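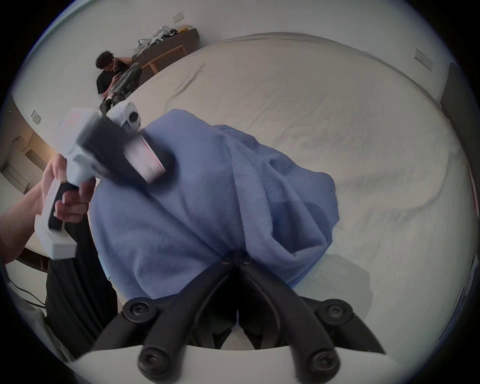
The Obeidat had been dark for so long that people in Budthorpe gave directions by it without thinking of it as a movie theater at all. You turned left at the Obeidat for the bank, and that was that. So when the doors opened again in February, with a family cartoon on the big screen and the smell of popcorn drifting clear down to the bus stop, a good many folks came just to stand in the lobby and look up at the ceiling.

Tamer Khasawneh, who runs the place, grew up on dubbed cartoons taped off the television, and he had his heart set on opening with one. He picked Temness, a gentle story about a lost goat and a lighthouse, and he booked it in Arabic as well as English - one showing of each, every afternoon. "My mother laughed before the kids did," he told me, still pleased about it.

The house has 269 seats, and over 100 of them were filled for that first Arabic showing. The next feature, Sino, starts in 2 weeks, and Khasawneh is still deciding which language gets the early slot.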